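Trundow opens its Casness folding room to the public, and invites everyone to bring a pair of jeans

CASNESS, December. Trundow, the clothing reuse and repair workshop, is opening the doors of its folding room in Casness to visitors for the first time this winter, with a season of free afternoon sessions on looking after, folding, mending and passing on denim. The sessions begin at 2 pm, last for as long as people care to stay (within reason, as we do like to get home for our tea), and are open to anybody who owns a pair of jeans or has ever been asked to fold somebody else's.

The folding room is the part of Trundow that most of our customers never see. Clothes come in through the front, where they are weighed and given a ticket, and then they travel through to the back, where each piece is laid out on a table, looked over on both sides, and either sent along to the mending bench or folded and put on the shelves for sale. It is a plain room with good tables and a kettle, and we have grown very fond of it over the years. When we asked our customers in the autumn what they would most like to learn from us, we were expecting requests for dressmaking or knitting. A great many of them simply wanted to know how we get a stack of jeans to sit so neatly on a shelf and stay there, and what we look for before we decide that a pair is worth keeping.

"I was so pleased when the answers came in," said Precious Mangubat, who runs the folding room. "I have been folding trousers in one job or another for 30 years, and I had rather assumed that I was the only person who found it interesting. You do get to know a pair of jeans when you lay them out properly. You see where they have been sat in and where the knees have gone, and you start to have an opinion about whether they want a patch or a wash or just a new home. I would love people to come and have a go, and to bring the ones they feel guilty about, the ones at the bottom of the wardrobe."

Each session starts at the table with the jeans lying flat, back side up, because the back of a pair tells you a good deal more than the front. Precious likes visitors to smooth the legs down with the palm of the hand before they do anything else, and then to look at the seat, the pockets and the waistband in that order.

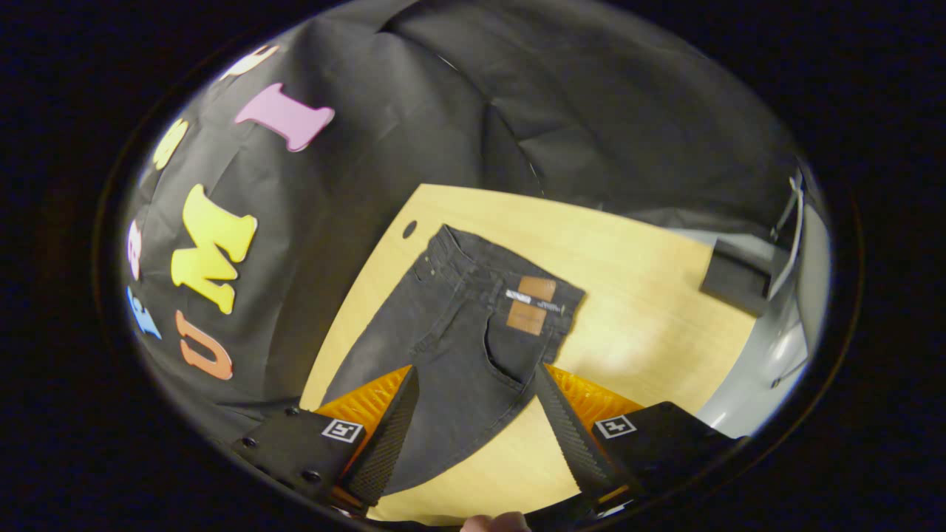
Black and charcoal denim will have an afternoon to itself, as it is the subject we are asked about most. Dark jeans go lighter first wherever they are rubbed, and plenty of people bring them to us thinking they are finished when there are years left in them. We will be talking about washing them inside out and in cool water, drying them away from a sunny window, and when it is worth re-dyeing a faded pair and when it is kinder to leave them as they are. Precious is firmly of the view that a bit of grey across the thighs suits nearly everybody, and she is happy to argue the point over a biscuit.

There will also be a session on labels and patches. Leather waistband patches can go stiff or curl at the corners if they are washed hot, and woven labels have a habit of coming loose at one end and scratching. Both can be put right at home with a needle, a strong thread and a little patience, and we will have all of those to hand, apart perhaps from the patience, which varies with the time of day.

The folding itself comes last. We teach the Trundow shelf fold, in which one leg is laid over the other, the point of the seat is tucked in, and the whole thing is brought up from the hem in thirds so that the back pocket finishes on top. It takes a few tries before it feels natural. For those with small drawers or a suitcase to pack, Precious will also show a tighter rolled version she picked up in an earlier job and has never quite managed to persuade the rest of us to use.

The season is supported by Fajardo, the haberdashers, who have kindly given the thread, needles and patching cloth, and by Oltova, whose removals crew carried our new tables up the stairs and very sportingly came back the next morning when we decided we wanted them the other way round.

Places are limited to 8 at each session so that everybody has room to spread out. There is no charge, though we would be glad of any clean denim in any condition that visitors can spare. Trundow hopes to gather 500 pairs by the end of the season. Those that can be worn again will be mended and put on the shelves in Casness, and those that can't will be cut up for patches, pocket linings and the draught excluders that sold so well last winter. Please do check the pockets before you hand anything over, as we have a whole jar of bus tickets and odd buttons waiting to be claimed.

Children are welcome with a grown-up. The folding room is on the first floor and can be reached by the lift at the side entrance, and there is a comfortable chair for anyone who would sooner watch.

To book a place, call in at the Trundow counter in Casness and ask for the folding room list. Members of the press who would like to visit, or to try the shelf fold for themselves, should ask for Precious Mangubat at the same counter.

Ends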